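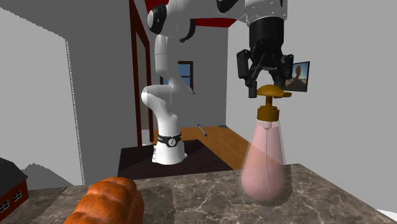 2 min read

Planning the Fedoruk Bench: What We Would Buy and Why

Our team was asked to plan a one-arm workstation for the Clernden teaching kitchen, with a total budget of $2,665. The arm itself is already paid for by the department. Our money had to cover the gripper, the mount, the counter and the test objects. Before ordering anything we built the bench in simulation and tried the layout there.

Gripper

We compared two grippers. The Stusora has two jointed fingers and costs $500 less than the Tostgate, which uses suction. Our object list includes a pump bottle and a loaf of bread. Suction needs a flat, sealed surface, and the bread does not have one. We chose the Stusora and put the savings toward spare fingertips.

Mount and counter

The first plan had the arm bolted to the countertop. Heather McKinnon, our advisor, asked us on Wednesday to price a separate pedestal so the counter could be replaced later without moving the arm. 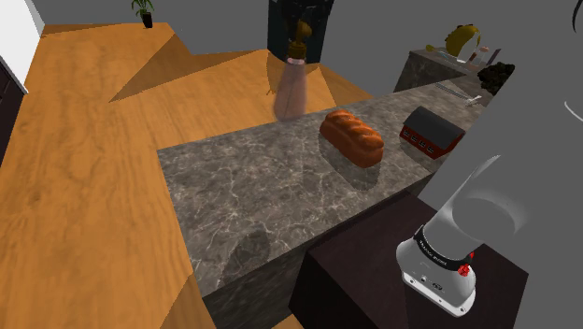
The pedestal costs more up front, and it takes up floor space that the kitchen uses for storage. We kept it in the plan anyway. Realigning an arm takes most of a lab period, and we only have eight periods left in the term. Stone was too heavy to ship, so the real counter will be laminate with a marble print.

Test objects

We budgeted for seven object types and two copies of each. The bottles should be bought first. A clear bottle may be hard for a camera to pick out against a patterned counter, and we want time to test that before the return window closes. Bread will be a plastic model. We left the pumpkin for last; a real one can be bought in the fall for very little.
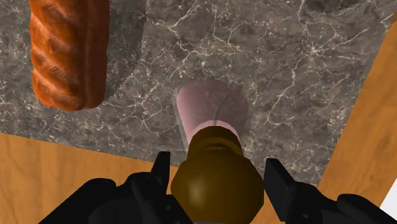
Open Items

Shipping on the pedestal has not been quoted. We also need a second price for the fingertips, and the kitchen has to confirm which wall outlet we can use.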